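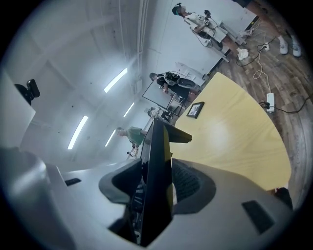
A small framed picture on a yellow wooden tabletop.

Support > Leagues > Injury Reports and Roster Status

Injury Report and Roster Status FAQ
May 2018
By the Trokex Support Desk

What does the status column mean?
Each player on a club's weekly report carries one of four entries: full, limited, out, or reserve. Full and limited describe practice participation only. Out means the club has ruled the player out of the next scheduled game. Reserve means the player has been removed from the active list and cannot dress until reinstated.

When are reports due?
Clubs file through Trokex no later than 24 hours before kickoff. A report filed after that point is accepted but marked late, and the league office receives an automatic notice.

Can a player listed as limited still play?
Yes. Limited has no effect on eligibility. The club decides at the inactive deadline, two hours before kickoff.

Can a player listed as out be restored for the same game?
No. An out entry is locked once the report is submitted. If it was entered by mistake, the club must request a correction before the filing deadline – after that, the entry stands.

How long does a reserve placement last?
The minimum is two games. The count starts with the first game played after the placement is filed. Bye weeks do not count, and neither do games postponed to a later date.

Who can edit a report?
Only accounts with the club editor role. Each club may hold two editor accounts. Coaches and medical staff can be given read access, which does not include the notes field.

Do the Jillmont and Ogura divisions use the same rules?
The status entries and deadlines are the same. The Ogura division plays with a smaller game-day list and allows 12 inactive players per club; Jillmont sets its own number before each season. Check the division handbook for the current figure.

What happens when a game is moved to Greltitz?
A change of venue does not reopen a filed report. A change of kickoff time does. In that case the old report is kept in the archive and a blank one is created with a new deadline.

Is there a limit on the notes field?
Yes, 700 characters. Text past the limit is dropped on save without a warning, so check long entries before filing. Notes are not shown on the public page.

Why is a traded player on two reports?
The former club's entry stays until the transfer is approved. The new club's entry controls eligibility from the time of approval. The duplicate clears at the next nightly update.

Are reports from past seasons available?
Reports filed since the November system change can be searched by club or by player – older ones are held as scanned copies and must be requested from the league office.

Contact Support | © Trokex | Back to top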